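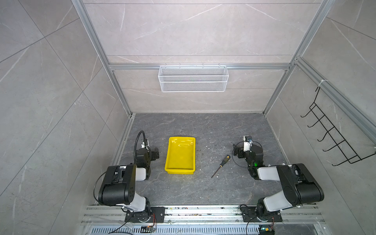 Where do small tools go when you put them down for one minute?

In our home they went everywhere. My husband Igor Nowicki repairs old radios, and in July I found two of his screwdrivers in the bread drawer. So I made a new rule: every job gets one tray. What belongs to the job lives in the tray until the job is finished, also the screws, also the little caps.

I like a yellow tray best. It must be shallow, with sloped sides, so the fingers can take out a small screw without fighting. Deep boxes I gave away, because in them everything sleeps on the bottom.

The second rule is harder for Igor – the tool goes back in the tray before the tea. A screwdriver left beside the tray does not count. After that comes the brush, for the crumbs and dust, also in the corners near the tiles.

We have kept it for 13 days now. In August I want to start with the hall cupboard, where the bulbs and old keys are.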